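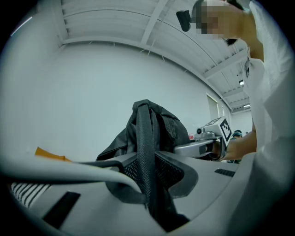
Club notes, week 4

Apr 15, 2026

The Thevar dataset now stands at 3,672 accepted episodes. The course target is set by hours, so the episode count is only for our own bookkeeping. I am writing this down mostly so I can find the settings again before the Cirnell challenge.

Setup is the same as last month. The hand-held grippers carry a printed marker on top, and the pose comes from the marker plus the onboard camera. The glove rig uses a marker cube on the back of each wrist. More than one face of a cube is often in view at once, so the solver can average them. Single-face solutions still flip now and then when the wrist is nearly square to the camera. I reject any jump over 100 mm between consecutive poses and drop the episode if it has more than 16 rejects.

Tasks for this round are household ones: bags, cushions, chairs, soft furniture. Soft things are hard to score. A bag strap never hangs the same way twice, and the Notinus planner we started from assumes rigid objects. For the strap tasks I turned the planner off and trained directly on the recorded motion. 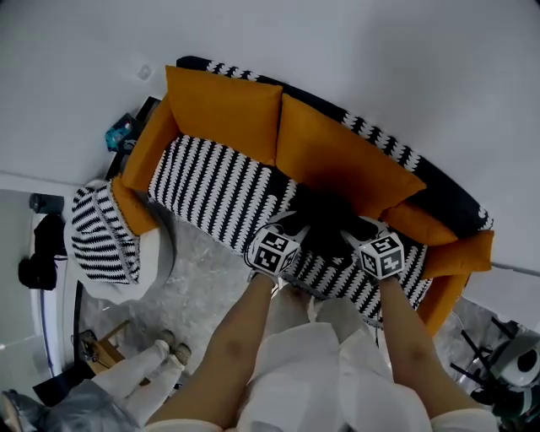

Glove rig on the sofa seat, one marker cube per wrist.

The sofa has one problem I did not plan for. The seat fabric is a high-contrast black and white zigzag, and the detector spends a lot of time on it. With the default threshold I logged 178 false candidates in one episode. None of them decoded to a valid ID, but the frame rate dropped enough to matter. Raising the minimum perimeter and limiting the search to a window near the last known cube position fixed the speed. The cost is a slower recovery when a hand leaves the view and comes back.

Canden, our logging tool, still writes timestamps from two clocks. I correct the offset by hand from a clap at the start of each take. If you forget the clap, discard the take.

Open items: reprint the worn markers on matte stock, rerun the gripper calibration, and decide whether the strap tasks go into the April submission or wait for the next one. The config file is in the club folder under thevar/week4.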